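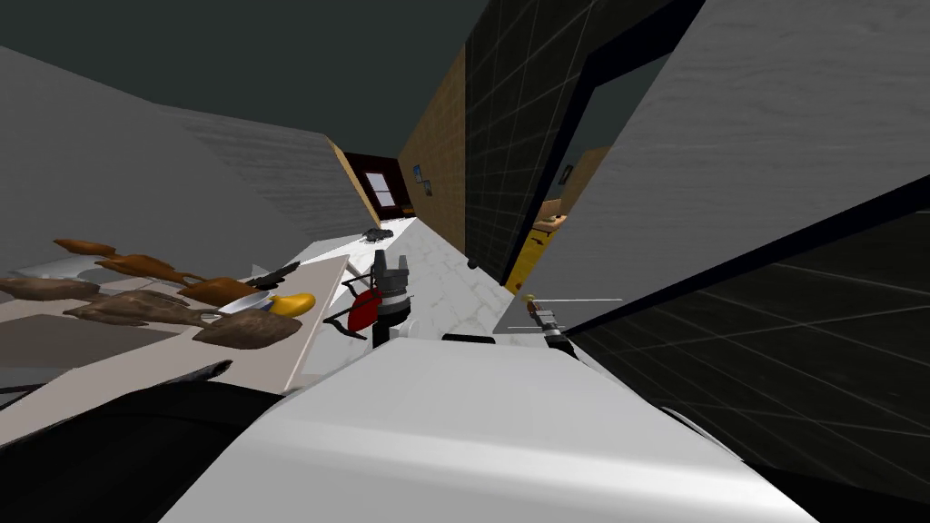
Metadata crosswalk

A metadata crosswalk is a table or set of rules that relates the fields of one metadata scheme to the fields of another. Crosswalks are used by libraries, archives, data repositories and research groups when records created under one scheme have to be searched, exchanged or stored under a different one. The term is used both for the published table and for the software that applies it.

Structure

In its simplest form a crosswalk has two columns. The first lists the elements of the source scheme and the second gives the matching element of the target scheme. Most working crosswalks add further columns for conditions, default values and notes on format. A source field called "creator", for instance, may map to "author" when the record describes an article and to "contributor" when it describes a dataset.

Mappings are usually grouped by the number of fields on each side. A one-to-one mapping moves a value without change. A one-to-many mapping divides a value, as when a full name is split into given name and family name. A many-to-one mapping joins several values and commonly loses detail that cannot be recovered later. Fields with no counterpart in the target scheme are dropped, placed in a general notes field, or kept in an extension.

Direction

A crosswalk is normally written in one direction only. Reversing it does not restore the original record unless every mapping is one-to-one and every field is covered. Repositories that need to convert records both ways therefore keep two tables and review them separately.

Hub schemes

Where many schemes are in use, the number of separate crosswalks grows quickly. Connecting each scheme directly to every other requires two tables for each pair. A common alternative is to select a central or "hub" scheme and to write crosswalks only to and from it. The hub must be broad enough to hold the content of all the others, and a record that passes through it is converted twice, with two opportunities for loss.

The Emley crosswalk, prepared by Deirdre Flanagan and Tarcísio Sampaio for a network of marine and freshwater collections, follows the hub model. It connects 17 local schemes to a hub of 21 core elements. Six of the local schemes had no field for the license of a record, and the editors required contributing collections to supply one before conversion. The first release was tested on a sample of 600 records, which were converted to the hub and back and then compared with the originals by hand.

Semantic mapping

Matching field names does not ensure that the values inside them agree. Two schemes may both contain a field named "date", one recording when a specimen was collected and the other when the record was entered. Later crosswalks state the type of each match, commonly as exact, close, broader or narrower. Bijan Shirazi and Bríd Moynihan proposed in the Cuddale guidelines that a close match should always carry a written note explaining the difference.

Controlled vocabularies are handled in separate tables. These relate individual terms, such as habitat types or units of measurement, and often take longer to prepare than the field mapping itself.

Maintenance

A crosswalk is valid only for stated versions of the schemes it connects. Revision of either scheme may add, rename or withdraw elements. Published crosswalks accordingly carry a version number, a list of changes and the name of a responsible editor. The Bendden repository, where Donal Cullinane edits the mapping tables, stores the crosswalk version in each converted record so that affected records can be found and converted again.

See also

Application profile
Controlled vocabulary
Data harmonization
Persistent identifier
Schema matching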